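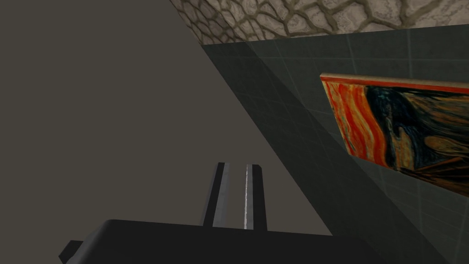

View from the gripper in our simulated room, with the tiled wall and the painting.

Call for participants: can a machine do your chores yet?

Greninis is looking for people who do ordinary work with their hands, at home or on a shop floor. We want you to watch robots try this work in simulation and tell us how well they do it. You do not need to know anything about computers or engineering. We prefer that you know how to wipe a wall, fill a shelf or fold a towel, and that you have an opinion on when such a job is finished.

The study is called Kollura. Our list has 572 small tasks, collected from households and from two shops of the Esteban chain. For many of them our software reports "done". We are not sure that a person who cleans every day would say the same, and this is the question we want to answer.

What you will do

You come to our office on Isier Street for four sessions. In each session you look at short recordings from the simulated rooms and give every attempt a mark from 1 to 10. After this you talk with one of our staff about what was missing. Some recordings are taken from the gripper itself, so the room can be tilted strongly and you may see a wall or a picture turned on its side. You can stop the recording and look at it again as many times as you need.

In the last session you also write down five chores which you would give to a machine today, and five which you would keep for yourself.

Who can take part

– You are 18 or older.
– You have done cleaning, kitchen, laundry or stock work, paid or unpaid, for one year or more.
– You can read and speak simple English. Many of us learned it late, so please do not worry about mistakes.
– You can look at a moving picture on a screen without feeling sick.

We pay for each session on the same day, and we pay also your bus or train ticket. If you leave the study early, you keep the money for the sessions you attended.

How to apply

Please write us a short message by 13 April 2021. Tell us what work you do or did, and name one chore that in your opinion a robot will do badly. Sessions start in June. We answer every message – also when the places are full.

Contact: Greninis study office, Isier Street | © Greninis | Back to top

Recent calls
Shelf filling at night: interviews with shop workers
Kollura: first notes on the task list
Part-time assistant for simulated kitchens (position filled)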